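3.2 Fitting the vapor membrane

The nine rooms in the study were all closets or small storerooms being turned into wine cellars in houses in and near Grastard. Each was stripped to the studs before we measured anything. The membrane goes on the warm side of the studs, outside the insulation, so that moist air from the house is stopped before it reaches the cold inner wall. In a room built from the inside, the installer has to push the sheet into each stud bay and wrap it over the face of the studs. We call this the wrapped method. In the other rooms the outer wall could be opened, and the sheet was run straight across the back of the framing. We call this the flat method.

Six rooms were wrapped and three were flat. The same crew, led by Osaze Balogun, did all the work with one grade of Terham sheet and one brand of tape. A Pavis cooling unit was fitted in every room and set to the same temperature.
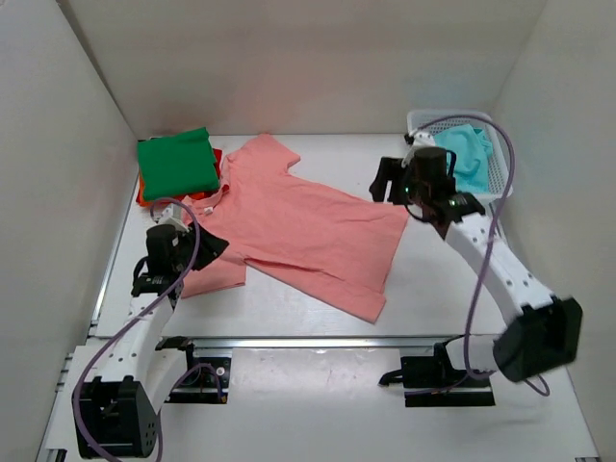 Seams were lapped and taped on both sides where the crew could reach. Where they could not, one side was taped and the lap was made wider. The crew marked on a wall plan every place where the sheet was cut for a pipe, a wire or the duct of the cooling unit. These plans were checked against the rooms before the insulation went in, and two were redrawn when the duct was moved.

Moisture was read with pin probes left in the studs, at the bottom plate and at head height, on each outside corner. Readings began in July, after the door seals had been fitted, and were taken by the second author. The bottles were already in place in all but one room. In the Adeleke house the racks were late, and the room was run empty of wine for the whole first month. We kept its readings in the set but show them separately in the table of results.
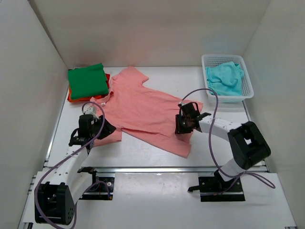 3.3 Slack in the sheet

Slack was not part of the first plan. Adebayo Omoregie noticed in the second room that the sheet had dropped between the staples at the top plate, and that the tape along the nearest seam had started to lift. After that we measured slack in every bay before it was closed. A straight edge was laid across the bay, and the greatest distance from the edge to the sheet was noted in millimeters. For wrapped bays the straight edge was laid on the back face only.

Any bay with more than 10 mm of slack was classed as loose. In all, 300 bays were measured. The wrapped rooms had more loose bays than the flat rooms, and most of them were beside a corner or over the door. 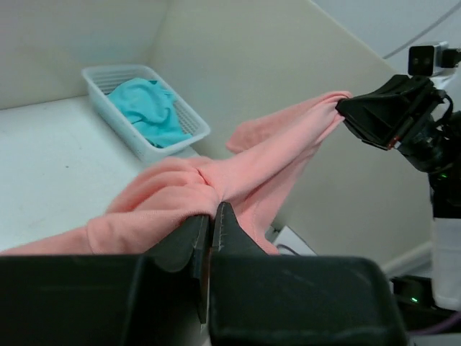
Loose bays were left as they were unless the tape had already failed. We wanted to see whether slack alone would raise the moisture in the nearby studs, and fixing it would have taken that away. Where tape had failed, it was replaced with the sheet in the same position, and the bay was marked as repaired. The owners were told which bays these were. 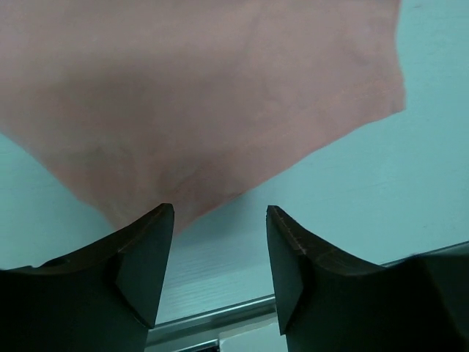

Staple spacing had more effect on slack than the method of fitting. With wide spacing the sheet takes up its own weight between the fixings and moves toward the lowest free point. Cloth shows the same habit more plainly: the pale pink fabric in Figure 4 is slightly wrinkled, with faint folds through its middle and a bunched point that droops lowest. Membrane is stiffer than knit fabric, so the folds in a bay are fewer and sharper, and a sharp fold under tape leaves a small channel for air. We therefore recorded folds crossing a seam as a separate item from slack. A fold that stopped short of the seam was not recorded. Probe readings beside crossed seams are compared with those beside flat seams in Section 4.1, with the repaired bays left out.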